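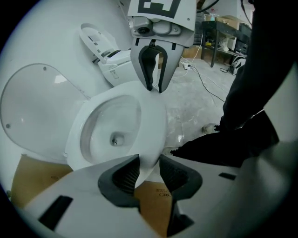
Werkstattbuch, 18. Dezember 2024

Endlich wieder am Ofen! Der Probebrand mit den neuen Scherben ist gestern Abend zu Ende gegangen, heute früh konnte ich ausräumen, und ich schreibe das lieber gleich auf, bevor ich die Hälfte vergesse. Thema bleibt wie seit Juni: weiße, deckende Glasuren auf Sanitärporzellan (Vitreous China), vor allem Zinn gegen Zirkon, und die Frage, warum die alten Stücke so ein weiches, fast milchiges Weiß haben und alles Neue daneben nach Kühlschrank aussieht.

Ausgangspunkt noch mal für alle, die hier später reinlesen: Anneliese hat im Sommer aus einem Abbruchhaus die Waschbeckenscherbe mitgebracht, auf der Unterseite mit 1949 gestempelt. Bruchkante hellgrau, sehr dicht, Glasur erstaunlich dick. Am Rand läuft sie etwas dünner aus und man sieht den Scherben warm durchscheinen. Genau das will ich haben. Wir nennen sie im Labor nur noch »die Alte«, und alles wird neben sie gelegt.

Masse: Gießmasse Dolel, unverändert, nur diesmal länger gealtert. Das hat sich gelohnt, die Masse ließ sich viel ruhiger gießen, kaum Nadelstiche an der Gipsseite. Beim letzten Mal hatte ich ja den halben Nachmittag mit dem Schwamm zugebracht. Verflüssiger eher knapp dosiert, lieber etwas länger rühren. Anneliese meint, ich solle die Auslaufzeit immer vor UND nach dem Sieben messen, sonst vergleiche ich Äpfel mit Birnen. Hat recht, mache ich ab jetzt.

Glasuren: Grundversatz wie auf dem Blatt vom Sommer (Feldspat, Quarz, Kreide, etwas Kaolin, Zinkoxid). Dazu drei Reihen.

Reihe Z, Zirkonsilikat von Zarnent, 10 Prozent. Deckt wie verrückt, auch über der absichtlich verschmierten Eisenengobe. Sehr weiß, sehr hart, kühl. Technisch die bravste von allen, kein einziger Kriecher. Wer ein sauberes Industrieweiß sucht, kann hier aufhören zu lesen.

Reihe S, Zinnoxid. Gleicher Anteil. Ach, ist das schön! Neben der Alten bei Tageslicht fast nicht zu unterscheiden, unter der Leuchtstoffröhre einen Hauch rosiger. Den Rosastich hatte ich befürchtet: In der unteren Etage standen noch die chromgrünen Proben von Imhof mit im Ofen, und Chrom plus Zinn gibt nun mal Pink, da reicht schon ein bisschen Dampf. Die Proben auf der Chromseite sind deutlich stärker betroffen als die gegenüber. Merken: Zinn NIE WIEDER mit Chrom brennen. Steht jetzt auch mit Kreide an der Ofentür.

Reihe M, Mischung. Hier wird es für mich richtig spannend. Zirkon halbiert, dazu 2 Prozent Zinn. Ich hätte nie gedacht, dass so wenig Zinn so viel am Ton ändert. Das Weiß kippt sofort vom Bläulichen weg und bekommt Tiefe, und an den Kanten bricht es ganz leicht auf, ähnlich wie bei der Alten. Preislich wäre das auch noch vernünftig, Zinnoxid ist ja inzwischen eine Anschaffung, bei der man die Dose zweimal zuschraubt.

Fehlerbild: Auf M3 zwei Stellen mit Eierschale, beide dort, wo der Auftrag zu dick war (Spritzpistole getropft, Düse gehört gereinigt). M5 hat innen am Radius einen feinen Haarriss. Ob aus dem Trocknen oder aus der Kühlung, kann ich noch nicht sagen. Kante unter der Lupe ist rund verschmolzen, das spricht für Trocknung, aber ich will den Scherben erst durchsägen. S2 klebte an der Platte fest, selbst schuld, Fuß nicht abgewischt.

Tintentest an allen Scherben, die keinen sichtbaren Fehler haben: Z und M sauber, bei S eine Probe mit ganz zartem Haarrissnetz, erst nach dem Abwischen zu erkennen. Der Ausdehnungskoeffizient liegt da wohl knapp daneben. Nächster Schritt wäre etwas mehr Quarz in die Glasur oder Borfritte statt eines Teils vom Feldspat. Ich tendiere zu Quarz, die Fritte macht mir den Schmelzbeginn zu früh und dann sitzen die Blasen drin.

Brennkurve: Vorne langsam wie gehabt, oben eine halbe Stunde gehalten, dann frei gekühlt. Der Kegel hinten stand etwas steiler als der vordere, also zieht der Ofen noch immer vorne heißer. Tusonus-Regler zeigt davon natürlich nichts, der hat seinen Fühler ja nur in der Mitte. Für den nächsten Brand drei Kegel quer stellen und Fotos machen, bevor jemand sie wegräumt.

Nebenbei noch eine Freude: Das Mikroskop ist zurück! Habe gleich einen Anschliff von der Alten angeschaut. In der Glasur sitzen jede Menge winzige Bläschen, gleichmäßig verteilt, dazwischen feine Körner. Bei meiner Z-Probe sind kaum Bläschen da, dafür ein dichter Teppich aus Zirkonkristallen. Vielleicht kommt die Weichheit also zum guten Teil von den Blasen und gar nicht so sehr vom Zinn?! Das würde auch erklären, warum M ohne viel Zinn schon so nah herankommt – die M-Proben haben mit der Lupe betrachtet mehr Blasen als Z. Muss ich unbedingt mit einem ordentlichen Anschliff nachprüfen, Schleifpapier bis 4000 liegt noch in der Schublade unter der Waage.

Frage an Anneliese Petersen: Hast du den Rest von der Quarzmehlcharge irgendwo umgefüllt? Der Eimer mit dem blauen Deckel ist leer und ich möchte für die M-Reihe nicht mittendrin den Rohstoff wechseln.

Noch zu tun
Anschliffe M1, M4, Z2, alle bei gleicher Vergrößerung
M5 durchsägen
Spritzdüse zerlegen
Variante M6 bis M9 ansetzen, Zinn konstant, Quarz stufenweise hoch
Säurebeständigkeit, Zitronensäure über Nacht, abgedeckt
Plattenengobe neu streichen

M4 liegt auf der Fensterbank neben der Alten, bitte liegen lassen und bei verschiedenem Licht mal draufschauen. Wer eine Meinung zum Farbton hat, schreibt sie mit Uhrzeit auf den Zettel daneben.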